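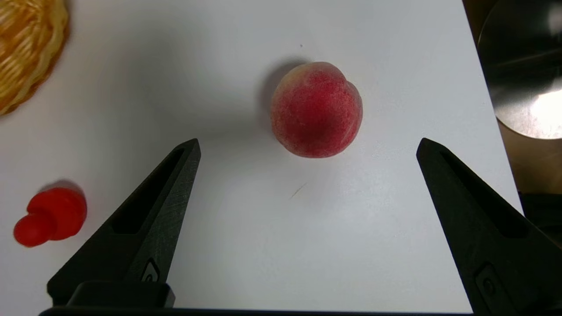
Plandham fruit cell, gripper re-check after the April bruising fault
May 31, 2024. Checked by: Volodymyr Tymoshchuk

Emergency stop: PASS. Pressed 5 times, stopped dead every time. Lovely!
Finger faces: PASS. Scuffs only, no burrs.
Finger mounting screws: PASS, all tight.
Grip force limit: FAIL, then PASS. Found the old setting of 139 still loaded, and that's what was squashing the peaches. Reset to 60 and saved (great spot by Siddiqui, who went through the log back to cycle 2,523).
Opens fully on power loss: PASS. Much quicker since the new valve!
Wrist cable: WATCH. Slight rub near the clamp, sleeve on order from Stilletti.
Guard door switch: NOT DONE. Key is with Ilix. No running unattended until this one is signed.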